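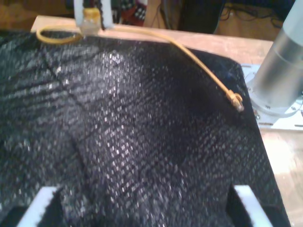 4. Cable and base checks

Do this section before you load any program on the Rewi cell, and again after anyone has moved an arm. The Zukavia sheet says the factory check covers all this. I would not count on it. Start with the loose tan cable. Hold it by the block at its end with one gripper and let the rest lie across the black cloth, with the metal connector clear of the silver cylinder.

4.1 Press Stop and wait for the arms to settle.
4.2 Follow the cable by eye from block to connector. Open out any loop before you pull.
4.3 Jog the lower gripper up 50 mm. If the cloth rises with the fingers, open them and start over.
4.4 Write the result in the log under job 1304.

Note: The screen will say "grip OK" with a fold of cloth in the fingers. Look for yourself.
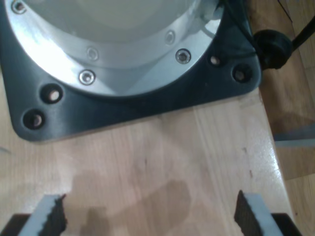 Fig. 2. Base plate and ring screws, gripper open.

4.5 Check each ring screw you can reach with the hex key. Snug is enough.
4.6 Look through the corner holes in the dark plate. If you see bare tabletop, no bolt is fitted there.
4.7 Push the base by hand, power off. Any movement at all is a fail.

Caution: Do not run above slow speed with corner bolts missing, whatever the supplier says about the weight of the base.

Questions go to Yetunde Sani at Hinell.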